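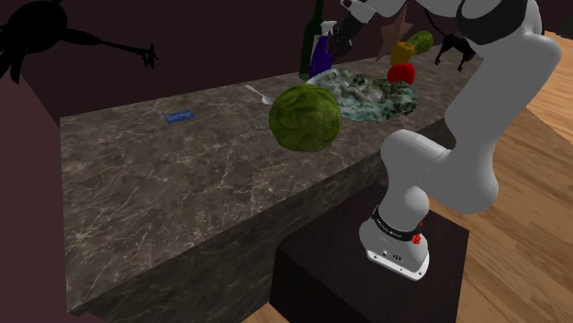

La cuisine simulée de la démo, avec le bras blanc sur son socle et le chou sur le plan de travail.

Retour de la journée portes ouvertes chez Temel, en mai. Notes prises debout, recopiées dans le train, pardon pour le désordre.

Arrivée 9 h 20, badge, café tiède, couloir interminable. Le bâtiment est partagé avec Ibarra (pas visité, porte fermée). Une soixantaine d'inscrits, deux groupes. Je suis dans le second, donc attente — 20 minutes dans le hall à lire des affiches sur la maintenance prédictive.

Première salle : simulation. Pas de vrai robot, seulement des postes de travail et un grand écran. C'est Hatice Akgül qui présente, très vite, très clair. Le logiciel maison s'appelle Elamero. On lui donne une pièce, un bras, des objets, et il fait tourner la tâche. Dans la cuisine de la démo : plan de travail façon marbre veiné, pomme rouge, poivron jaune, petite cuillère blanche, deux bouteilles au fond dont un spray violet. Et une espèce de cheval debout à droite, près d'un fruit vert. La pince noire pend juste à côté d'une des bouteilles.

Le catalogue compte 739 objets d'après elle. On les mélange, on change la lumière, on relance. 110 variantes de la même cuisine dans la nuit, et le matin quelqu'un trie les échecs. Question d'un monsieur derrière moi sur les objets transparents : « c'est pénible », réponse franche, rires. Question sur le prix des licences : renvoyée au service commercial.

J'ai demandé combien de temps pour ajouter un objet à soi. Une demi-journée si on a déja un bon scan, beaucoup plus sinon. Le poids et le frottement sont à régler à la main, c'est là que ça coince apparement.

Deuxième salle, l'atelier, avec Zulema Maldonado. Vrais bras cette fois, derrière grillage. Lunettes obligatoires. Bruyant, j'ai raté la moitié des explications. Retenu quand même : arrêt d'urgence testé devant nous, changement de pince en moins de deux minutes. Le convoyeur vient de chez Trullanico, en panne au moment de notre passage. On a vu le panneau de commande, voilà.

Buffet correct. Parking à éviter, prendre le bus. Documentation demandée à l'accueil, on doit me l'envoyer par mail.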